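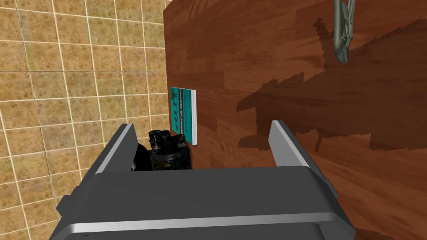 Prakasden Football Club
Matchday Operations Group: minutes of the May meeting
Held in the club office, Thursday, 6.30 pm

1. Minutes of the last meeting
Agreed as a correct record. The item on floodlight timers was carried forward.

2. Attendance and ticketing
The final home match had a recorded gate of 3024. The Stultix turnstile count and the ticket office ledger differed by two, both at the east gate. The ledger figure will be used in the league return.

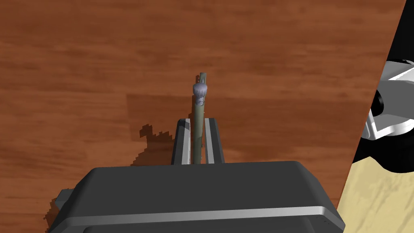 Season ticket renewals opened on the club website. Over 200 had been received by the time of the meeting. Paper forms will be accepted until the end of the month and entered by the ticket office.

3. Away travel
The quote from Duvix for coaches was considered. It covers two vehicles per away fixture, with parking charged separately. The group asked for a revised quote with parking included. No booking to be made before the fixture list is published.

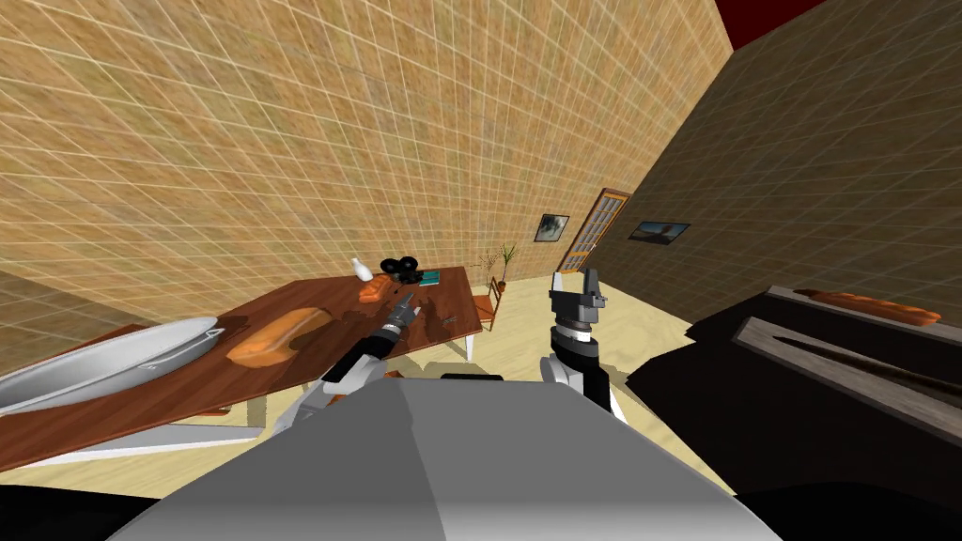 Left arm over the table, oval tray at left.

4. Pitch
The Sánchez report on drainage was received. Standing water remains at the north goalmouth after heavy rain. Spiking and top dressing to be done before reseeding. Use of the main pitch by the youth sides is suspended until the seed has taken.

Action: ground staff to confirm the reseeding date to the youth section.

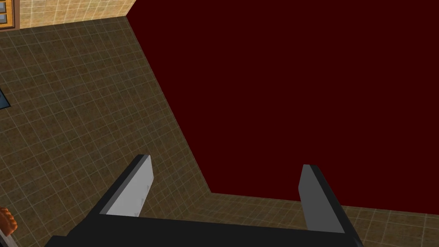 5. Any other business
The away dressing room shower valve is to be replaced under the existing plumbing contract. The PA system was reported as faint in the covered stand; speaker cable to be checked.

6. Next meeting
Date to be set after the fixture list is issued. The meeting closed at 7.50 pm.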